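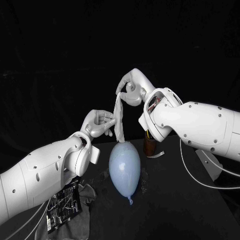
Grey strip, light blue balloon, knot end down.

Balloon bowls are back!

So many of you wrote in after the March issue asking for the cloth bowls again that I finally sat down and wrote out the way I make them. If you missed it the first time: you drape strips of old fabric over a blown-up balloon, let some paste do the hard work, and a day or two later you pop the balloon and you've got a funny, wobbly little bowl for your keys or your buttons. My first one leaned so badly that it rolled off the shelf, and I love it anyway.

You want a plain party balloon, and please don't blow it up all the way. A tight one squeaks and skids around and will probably go off in your face. Stop when it's egg-shaped and still gives a little when you press it. I like the fat end up for a nice wide bowl, with the knot tucked down at the table.

For cloth, anything thin and soft will do – pillowcases, worn-out T-shirts, the sleeve of a shirt that lost its other sleeve to some earlier project. Grey jersey is my favorite at the moment. Hold the strip by both top corners, let the bottom edge come down on the balloon first, then lower the rest slowly and smooth it out from the middle. If you slap it all down at once you get a ridge, and that ridge will be there forever.

Little pointy things are good too. I keep a jar of cones and odd ends and try them out against the balloon before I decide on anything. A cone makes a great foot for the bowl, or a spout if you're feeling silly, and you can turn it this way and that over the top until it looks right. Dark ones with a bit of shine at the tip look terrific next to pale cloth.

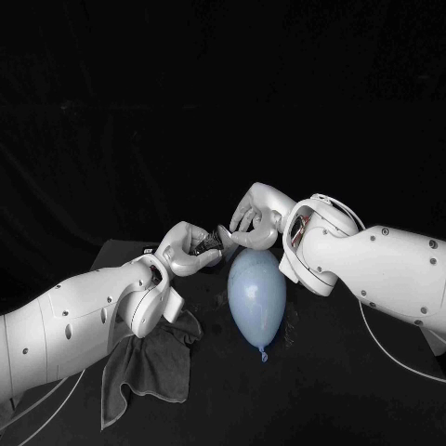

Paste, and how much of it

I'm still working through the tub of Skallow paste I bought last winter. Nevzat Saraç swears by plain flour and water, and his bowls are stiffer than mine, so maybe listen to him! Whichever you use, go thinner than you think. It should run off the spoon like cream. Dunk the strip, squeeze it between two fingers, and get it on the balloon before it starts dripping on your shoes.

Two layers for a trinket bowl, three or four if you want to put fruit in it. Run the second layer across the first, and leave the rim ragged for now because you can trim it with scissors once it's dry. Mine took 49 hours last time (it rained all weekend and I wasn't going to rush it). Then pinch the balloon near the knot, snip, and let it sigh its way out.

Oh, and steadying the thing. People keep asking me about a stand, and a mug works fine, but for the dry try-outs I just like a hand on top and another one close by at the side. Keep your spare cloth and your packets off to the left or wherever they won't get knocked into the paste. I have lost an entire packet of beads that way and was picking them out of the rug at Jurnero for weeks.

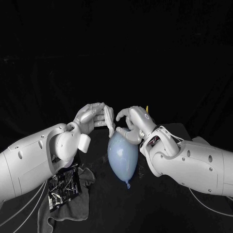 Balloon in the middle, packet and crumpled gray cloth off to the side.

If you make one, bring it along to the Stidar swap table on 3 September 2020. We had 57 bits and pieces on it last time and I went home with more than I brought, including a lopsided yellow bowl I now keep my tape measure in.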